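The Patience of Two Hands

On the second floor of a former button factory in Eststead, above a bakery that starts its ovens long before anyone upstairs has had coffee, Valentin Oprea has spent the better part of two years thinking about how to let go of things. Letting go is the part of the job he likes to talk about, and he'll talk about it happily for as long as you care to sit there, usually with a roll from downstairs in one hand and a marker in the other.

Oprea writes software at Trotari, a small company whose main product is a planner called Cladis. Cladis looks at what two robot arms are holding, or are about to hold, and works out what each of them ought to do next so that the other one isn't surprised. That last bit matters more than you might think. An arm working alone can be a little clumsy and get away with it, but two arms holding the same object are tied together for as long as they both hang on, and every small mistake one of them makes is felt by the other.

"People ask me why it's hard, and I tell them to go home and fold a bedsheet with somebody they've just met," he told me on the Monday I visited, and then he laughed and said that he and his wife still can't do it.

The older way of handling this, he explained, was to treat the object as a solid bar. You measured it, you told the software how far apart the two grips were, and you moved both arms as though a steel rod ran between them. For a crate or a length of pipe that does very well (and Trotari's first customer, a packaging outfit by the name of Nägeli, was perfectly content with it for a long time). Then Nägeli started asking about display cards and sleeves and the thin frames that go around them, and the steel rod idea fell to pieces more or less overnight. 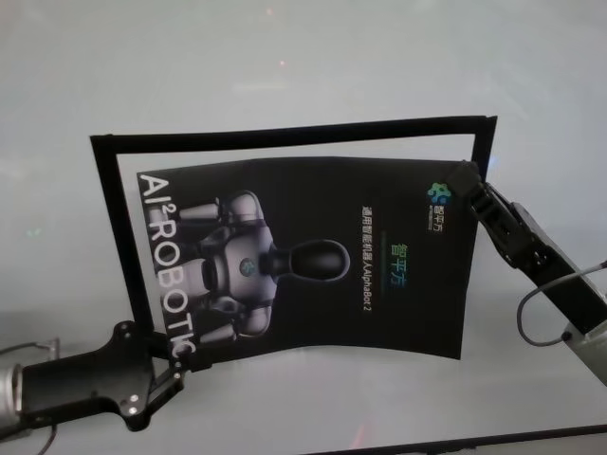 Cladis begins by giving up on the idea that it knows the shape of the thing. It makes a first guess from the camera, and then it goes on guessing, up to 61 times a second, with each new guess leaning on the one before. A glossy card held at two opposite corners is the sort of object Oprea had in mind when he wrote that part of the code, and it's easy to see why when you look at how one bows between a pair of grippers, the bottom edge sagging into a soft arc while the right half turns away from you. The black frame behind it is a separate headache, for it's thin and open in the middle and tilted a little besides, and a camera that hunts for edges will happily run the frame and the card together if nothing tells it otherwise. Even the big white lettering down the side of the card makes trouble, with its last letter partly hidden down by the left gripper, so the software can't count on finding the whole word when it wants a landmark.

Kilian Fankhauser looks after the perception half of the program, and he is a quieter sort of person than Oprea, though he warmed up considerably once I asked about shiny surfaces. Gloss, he said, has cost him more evenings than anything else in his working life. A reflection slides over a card as the card moves, and to a careless program it looks exactly like a mark printed there. His answer was to have the software ask, for every bright spot it sees, whether the spot travels with the card or wanders off on its own. The wanderers get thrown out. It took him most of a winter to get that working, and he showed me the 3000 labeled pictures he'd sorted by hand to test it, scrolling through them with what I can only call affection.

The control side has its own kind of gentleness. One arm leads and the other follows, but the roles can trade places in the middle of a motion, depending on which arm has more room left to move. The follower is allowed to give a little, the way your elbow gives when you're carrying a tray and somebody brushes past. How much it should give is a number in a settings file, and that number has been argued over at lunch more often than the rent.

There is still plenty that Cladis does badly. Clear plastic baffles it, and so does anything that creases and stays creased. Oprea keeps a list of these failures taped inside a cupboard door, next to the tea, and he adds to it in pencil. The newest entry when I was there said only "tissue paper," underlined, with Fankhauser's initials beside it.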